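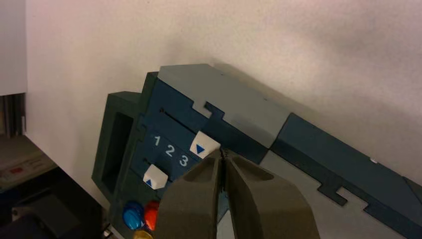 the thing in question, numbers side

hatchback_lou
ok so this came in a box lot from the Sasville church sale, 3 bucks for the whole box, mostly puzzles and a shoe stretcher. Foam? wood? my sister says one, I say the other, not getting into it. Numbers 1 2 3 on the navy side, two white sliders with blue triangles, one points up and one points down. Green handle on the end. Round buttons too, blue, a red-orange, yellow. No maker name that I can find.

Anybody know what it is? Want to give it to my nephew but would like to know if pieces are missing first.

tinplate_85
Busy box. Toddler activity thing. The sliders go up and down the slots and the kid learns numbers or whatever. Give it to him.

morrow_k
Looks like a Fodura to me. They did a bunch of those with the tabbed panels that lock at the corners, you could pull the whole thing flat for storage. We had one at the daycare, diffrent colors tho

tinplate_85
Fodura never did handles. Omley did handles.

morrow_k
Fodura absolutely did handles. I carried one around for a year.

hatchback_lou
any way to tell them apart? don't care which, just want to know what's supposed to be in it

morrow_k
look inside the tabs. Ours had a number stamped in there, 804. Pull one corner, GENTLY, the tabs go mushy if you rock them side to side. Straight out.

pegboard_annie
Please don't take it apart before you know it goes back together!! I did that with an Omley barn and two corners never sat right again. Had to use tape. Look in through the hole in the handle with a flashlight first.

Also how old is the nephew. Check those sliders. Grab each one and pull hard, if it wobbles or lifts out of the slot it's a choke risk and I wouldn't hand it over. Same with the buttons.

hatchback_lou
he's 21 months. will check

gus_in_the_shed
1985 or so. My kids had it.

tinplate_85
No way that's 1985. Nothing about it looks 1985. The triangle sliders alone

gus_in_the_shed
I know what my kids had.

tinplate_85
post a pic then

pegboard_annie
Boys. Anyway Lou to clean it: barely damp rag, drop of dish soap, do NOT soak. Old toothbrush for the slots, crumbs get down in there. Go easy over the numbers, white print on dark comes off if you scrub. Let it dry standing up overnight.

hatchback_lou
ok update. flashlight thru the handle, couldn't see any stamp. Did the pull test on both sliders, they stay put. Yellow button is a bit sticky, the other two fine. Did not take it apart (sorry morrow)

morrow_k
sticky is probly juice. Q tip around the rim

stamp would be inside the tab, you won't see it from the handle

hatchback_lou
not pulling it

morrow_k
fair

dottie_w
Could be a Lehner copy. They copied everybody. Had a coworker with a whole shelf of them and none had a name on. If it's Lehner there should be a loose ball or a peg that goes with it, check the bottom of the box lot

hatchback_lou
there's a wood ball in with the puzzles!! but also like four checkers and a domino so who knows

tinplate_85
Ball could be from anything.

pegboard_annie
Leave the ball out for now. Under 3 and a small ball, no.

hatchback_lou
yep ball goes in the drawer. gonna do the toothbrush thing tonite. still open to what brand it is if somebody has the same one

gus_in_the_shed
looking for the photo. Its in the garage somewhere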